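Speaker notes: Stablecoin yield, or who is paying you?
Aug 22, 2023
Slot after the coffee break. Keep it slow.

Slide 1. Start with the Flosteo homepage promise: "dollar savings, reimagined." Let them read it. Then ask where the interest comes from. Wait. If someone shouts "lending," ask to whom.

Slide 2. The basic deal. You hand over 1,000 tokens, each meant to be worth a dollar. Flosteo passes them to Vastico, a lending desk. Vastico lends them to trading firms we can't name, against collateral we can't see. You get a slice. I have read the terms 2 times and still can't find who stands behind the loan if the borrower walks away. Say that plainly, no jokes.

Slide 3. The reserve report. Ariment issues the token and posts a report every June. Point out that it is a snapshot of a single day. Money can come in the day before and leave the day after. I'm not saying it did. I'm saying the report wouldn't show it.

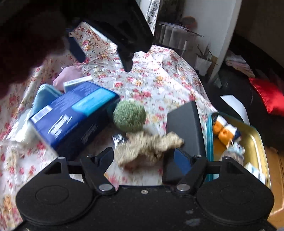

Is a token with a full reserve report as safe as cash in a bank?
It carries different risks, and for most holders I think larger ones, as the report is no promise to pay you back and there is usually no deposit insurance on the token.

Slide 4. The Hrubý exchange chart. The token slipped below a dollar there and stayed down for 300 minutes. Ariment called it "thin trading." Maybe so. Anyone who needed to sell in those five hours took the loss anyway. Don't let the room drift into chart talk, we lose ten minutes every time.

Slide 5. The 4,000 token minimum for direct redemption. Small holders can't go to the issuer at all. They have to find a buyer on an exchange. Read the clause out loud, it's short.

Slide 6. What would change my mind: named borrowers, reserves checked on random dates, redemption open to everyone at the same price. I've asked for these before and got a brochure.

Questions. Someone will say banks fail too. Agree, then go back to slide 2 and leave it up.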